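The Two-Bin Gallery: What Our Arm Learned by Moving Things Back and Forth

Posted by Gearóid Heffernan, 8th October

Welcome, and thank you for stopping by! A good many of you asked for a page you could scroll through over coffee instead of the full write-up, so I have gathered up the work here with a few words at each stop. I do tend to run on, as anybody who has sat through one of my lab talks can tell you, but I have tried to keep the notes short and to leave the equations in the report where they belong.

The project is called Trika, and the question behind it is an old one. If you give a robot arm a bin of mixed household things, can it get better at picking them up simply by doing it over and over, without a person sitting there marking every attempt as good or bad? Masaru Uchida and I have been at this since the spring, first in the little back lab and now in the bigger room at Brulstead, where we have proper heating and a door that closes.

1. The idea

Two bins, side by side. The arm picks from one and drops into the other until the first is empty, and then it turns around and does the same thing the other way. I love this arrangement because it resets itself. In our earlier setup somebody had to walk over and put everything back in place after each round, and that somebody was usually Masaru, who was very patient about it and kept a paperback on the windowsill.

2. How the arm decides

The method (we named it Hastorano, after a long evening and a bad Scrabble hand) looks at the bin and proposes a batch of possible grasps. Each one gets a score, and the arm tries the one with the best score most of the time. Every so often it tries one it feels unsure about. Those unsure tries are where nearly all of the learning comes from, and when we turned them off as a test, progress flattened out within a day.

3. How it knows whether it worked

We compare a view of the bin from before the grasp with a view from after the hand has lifted and moved away. If something is missing, that counts as a success. It is a plain test and it makes mistakes - a thing that rolls under another thing can look as if it has gone - so we added a check on how far the fingers closed. Between the two, the labels came out clean enough that we stopped fussing over them.

4. The objects

We wanted things a person might really have lying on a kitchen counter or in a junk drawer, with different shapes and different ways of being difficult. A cup on its side wants to roll, so a push in the wrong spot sends it off. Sunglasses are thin and awkward and give the fingers very little to hold. See-through plastic is hard for the camera before the hand even gets involved. And a soda can with a dent in it is never quite the shape the model expects a can to be, which I count as a point in its favor.

5. Against the wall

If you had asked me in the summer what would give us the most trouble, I would have said shiny things. I would have been wrong! By far the most stubborn failures came from objects lying close to a side of the bin. The hand has two fingers and each of them needs somewhere to go, and if one of them has to squeeze in between the object and the metal, it very often bumps and stops.
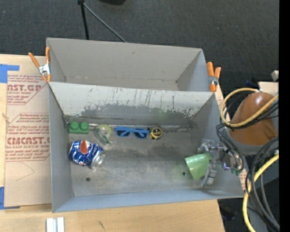 Masaru's answer was to let the arm choose a small sideways drag before it grasps, so that it can bring a thing out toward the middle and then pick it up in the ordinary way. We did not tell it when to use the drag. It was simply one more choice with its own score, and over the month of September the arm came to use it mostly where you would hope, near the sides and in the corners, and hardly at all out in the open.

6. What we found

For the comparison we ran 32 sessions with the drag and the same number without it. The version with the drag left fewer things behind at the end of a session, and it also gave up less often, meaning that it had fewer stretches of 3 failed tries in a row, after which our software moves on to a new plan. The gain was largest for flat things and smallest for the cup shapes, which did fairly well either way. Full tables are in the report, along with the sessions that went badly, and there were a few.

7. What we have not solved

Clear plastic is still a weak spot. The arm will sometimes aim at the edge of a see-through object as though the rest of it were floor, and more practice has helped only a little. We also trained on one arm and one kind of hand, so please don't take our numbers as a promise about yours.

8. Next steps

We will be trying the same method with a softer set of fingers from Tseng, and after that with deeper bins, where the sides get in the way a great deal more. Masaru would like to add cloth. I would like to put off cloth for as long as he will let me, and so far we have agreed on six more weeks.

If you teach a class and would like to use this page, please go right ahead, and do drop us a note to say how it went. Questions about the scoring are best sent to Masaru, and questions about nearly everything else can come to me.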